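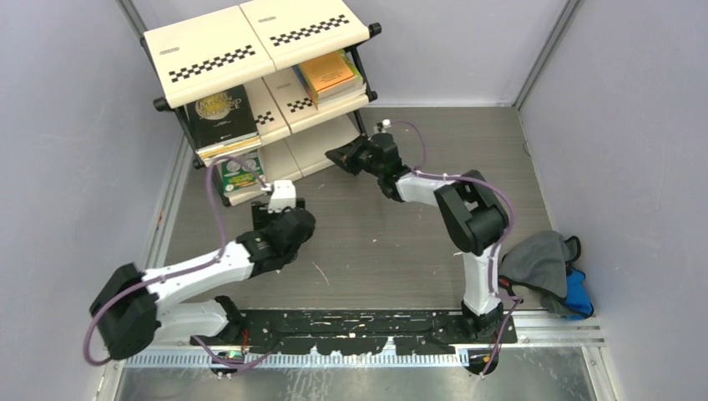 Skestby reading room asks residents for shelves and small furniture

The reading room in Skestby will open again in November, after a summer in which almost everything in it was packed in boxes. The association behind the room now asks people in the town to look in their attics and sheds for small shelves which they do not need any more.

"We have plenty of books, but we do not have enough places to put them," says Hanne Baldursdóttir, chair of the association. "In the old room we had one long bookcase along the wall. It was fixed there, and when the wall had to be repaired, the bookcase did not survive."

The new plan is to use low, light shelves that can be moved when there is a talk or a children's afternoon. A good model is the kind with three tiers, black tubes and cream panels, the sort that many families have had in a hallway or a child's room. A checkered strip on the panels, or another pattern, is no problem. The association does not ask that the shelves match each other.

Thick books on the middle tier

Halfdan Juhl has made the plan for how the books will stand. He wants the thick and heavy ones to lie flat in stacks on the middle tier, one stack at each end, with free space between them. The bottom tier will be kept mostly empty in the first weeks, so that returned books can be put there.

"Many people think that a book must always stand up," he says. "For a large and heavy book it is often kinder to let it lie. You must only not make the stack so high that it touches the shelf above, and it is nice if the reader can pull one out without taking down all the others."

He also asks that the top tier is left free. In the old room the top was always full of cups, gloves and newspapers, and he would like to use it this time for new titles, with the cover facing up.

The collection is mixed. It has reference books, novels, school atlases and a good number of cookery books, and a large part came from private homes when people moved. During the summer Jozefína Trnka went through the boxes and took out the copies which had damp pages. She found 69 books that must be replaced or repaired. The bookbinding workshop Jaunzems has promised to look at 30 of them, and will do the work at a lower price than usual. The rest are mostly ordinary paperbacks, and the association hopes to find them second-hand.

How to give a shelf

Shelves can be delivered at the back entrance of the old dairy, where the reading room has its new address. They should be no wider than a normal doorway, and all the tubes and end caps should be there. Missing caps are a bigger trouble than people think, says Hjalti Overgaard, who will put the shelves together. Without the cap the end of a tube can scratch the floor, and it can also catch on a sleeve.

He asks people not to take the shelves apart before they bring them. A shelf that stands a little crooked can usually be made straight again in a few minutes, but a bag of loose parts may take a whole evening. Those who have no car can write a note and leave it in the letter box at the dairy, and the shelf will be collected.

Books are also welcome — but not yet. The association has no more space for boxes and asks everybody to wait with books until the room has opened. Encyclopaedias in many volumes cannot be accepted at all, because there are already 2 complete sets and hardly anyone has borrowed from them.

The room will have the same opening hours as before, and it will still be free to borrow. A new thing is a small table for children, paid for by the furniture shop Gundora. The shop has also offered felt pads to put under the shelves.

It is not decided yet what will happen with the old card catalogue. Mogens Blöndal, who kept it for many years, would like to continue with cards. Others in the association prefer a list on a computer, and the question will be discussed at the next members' meeting. Until then the cards stay in their drawers — and Blöndal keeps the key.

Membership costs 50 kroner a year and can be paid at the desk when the room opens. One does not need to be a member to borrow books or to give a shelf.

Skestby, 14/09/2019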